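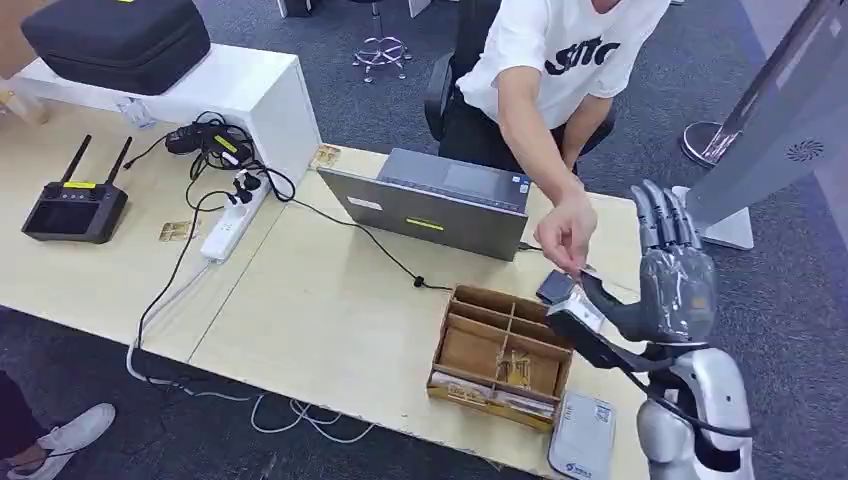

One hand each.

2024-02-18

Spent the morning watching a robot learn reception, or the bit of reception that consists of being given a card and giving one back. I have done that bit for long enough to have opinions about it. You look up, you smile, you slide the card across face up, you say the floor number quietly so that the whole lobby doesn't hear it. The robot does the card. The rest, according to the slides from Ullberg, is "guest experience" and will be "released back to the team". I am the team. So is Kári, and he was asleep after nights.

The hand is still partly in its plastic film, like my aunt's good sofa. Four grey fingers, very well behaved. Somebody in a white T-shirt sat across the desk with their own hand out, and I found myself wanting to coach both of them. Closer. Not so pinchy. Let go when they've got it, the way you would with a hot cup.

What I wrote on the back of my parking slip, since they asked the front desk for remarks:

Guests don't hold their hand flat. They hold a phone, a child and a coat, and offer you an elbow.
Half of them want to put the card down on the counter and pick it up themselves.
Nobody at the Murkon has ever been thanked for speed after eleven at night. They've been thanked for finding a toothbrush.

The Murkon has 191 rooms, and in August we cut more than 748 cards in a week, a number I know only because Frimpong head office put it on a slide in red. Red meant "opportunity". I remember that week as the one when the ice machine died.

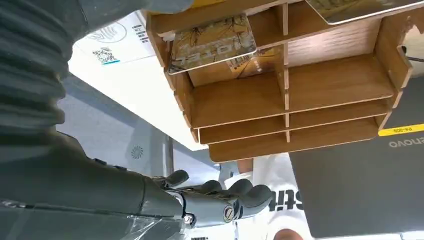

Shona Kerr
Front desk, the Murkon. Diary, mostly for me.

I did like the wooden rack. It's a little staircase of pigeonholes with cards poking out, one of them in beige and gold with HOTEL on it, in case the robot forgets where it works. We had pigeonholes behind the desk when I started, with proper keys in them, and you could tell who was in by glancing over your shoulder. Then Lovura came in and we could tell who was in by logging on, waiting, and logging on again. Now the pigeonholes are back and they're for the machine. I'd like to think we're next for the brass bell.

I asked what happens to the 2 people on a late shift once the cards are taken care of. The answer had the word "hosting" in it. As far as I can make out, a host is a receptionist standing on the other side of the desk with nowhere to put her tea. Kári has hosted before, at a conference place, and says it's murder on the knees but you meet more dogs.

To be fair to it – and I was in a fairly sour mood until the biscuits – there are things I'd hand over tomorrow. Recutting the card that's been kept next to a phone. Recutting it again for the same man. Sorting the returned ones out of the drop box, where people also leave parking tickets and, once, a denture. If the grey hand wants the drop box, the grey hand can have it with my blessing.
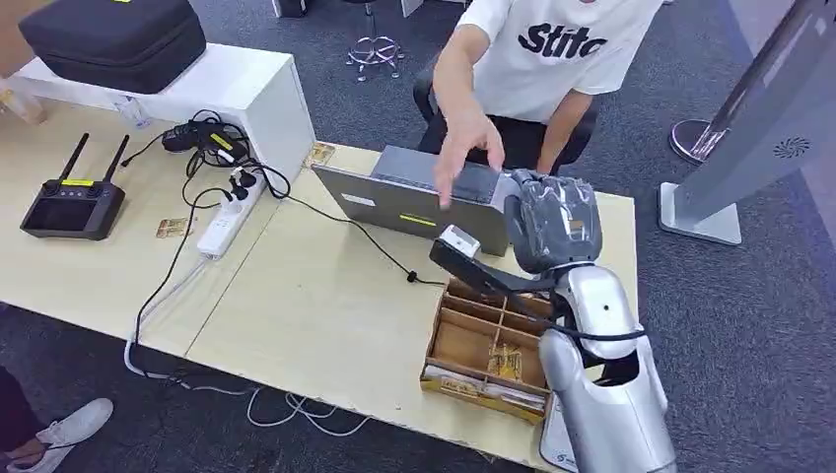 Later, at home

Rang Kári when he was up. He wanted to know whether it was better than us. I said it hasn't got a bad back and it doesn't know the wifi code by heart, so call it a draw. He wanted to know about nights. I said they hadn't mentioned nights, and we both went quiet, because nights is where he makes his money.

He thinks we should ask for it in writing: which tasks go, which hours stay, who gets called when it drops something at three in the morning. I think so too. I also think the answer to the last one is Kári.

Wrote the email, took out two sarcastic lines, put one back. Will send it after breakfast. Uniform still in the machine, must hang it up before bed.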